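7 August 2024

Okay, I've been promising this thread since February and it's finally too hot to do anything else, so: cold brewed tea, and why I now drink it from morning to night.
1/

I grew up on iced tea made the fast way. Boil it strong, dump it over ice, add sugar until it stops being bitter. I loved it and I still love it! But I thought that was the only thing iced tea could taste like.
2/

Then I stopped at Gusia, the little tea counter in Skitdale next to the shoe repair place, and they handed me a paper cup of green tea that had sat in the fridge overnight. No sugar, no lemon. It tasted like cucumbers and sweet grass and I stood on the sidewalk drinking it like I'd never had a beverage before.
3/

The method is so easy it's silly. Leaves in a jar, cold water on top, lid on, fridge, go to bed. Strain it in the morning. I use a heaped spoonful for a big glass and a whole handful for the pitcher – I've never once weighed it and I'm not going to start.
4/

Cold water pulls less of the bitter stuff out of the leaves, so a tea you find harsh when it's hot can come out soft and almost sugary. If you've written off green tea completely, please try it this way before you give up on it for good.
5/

What I've had the best luck with so far: rolled oolong (buttery, a bit like flowers, my favorite by a mile), Japanese green (cloudy and savory), and the cheap jasmine from the bottom shelf at Dudás. That jasmine costs next to nothing and guests always ask what it is.
6/

Black tea is trickier. Most of my breakfast teas came out flat, like water that had heard of tea. The exception was a big twisty leaf one that went malty and dark and was wonderful with a peach cut up in it.
7/

Herbal stuff: hibiscus is great and turns the most ridiculous red. Mint straight off the plant, yes. Chamomile I found kind of swampy, but a friend swears by it with a spoonful of honey stirred in first.
8/

A few people have asked about sun tea, where you leave the jar out on the porch. I know everybody's grandma did it, mine included, but lukewarm water sitting out for hours is a nice place for bacteria. The fridge does the same job. I drink mine within 2 days and so far it's never lasted that long anyway.
9/

Gear! You need a jar. I did buy a Zornura bottle with the mesh filter built into the neck and I like it a lot, but I made do with a pickle jar and a kitchen strainer for ages (wash the lid well, or wash it twice, ask me how I know).
10/

The thing I'm playing with now is steeping the same leaves again. Oolong can go 3 rounds if you give the later ones more time. The second jar is my favorite, it's rounder somehow. The third is a nice thing to have with lunch and I wouldn't serve it to company.
11/

Also tried sparkling water as the base. You have to use a bottle that seals tight and you have to open it slowly over the sink. Jasmine with bubbles is a real treat – I'd pay restaurant money for it.
12/

Next on my list is roasted green tea with a strip of orange peel, and somebody in the replies to my last tea post said buckwheat, which I've never tasted in any form. If you have a cold steep you love, tell me the leaf and how long you leave it. I've got fridge space and four clean jars.
13/ 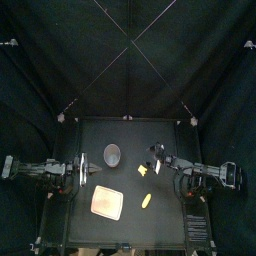

Oh, and freeze the leftovers in an ice tray! Tea cubes in a glass of tea, so it doesn't get watery while you're sitting outside. Hibiscus cubes in lemonade are good too.
14/14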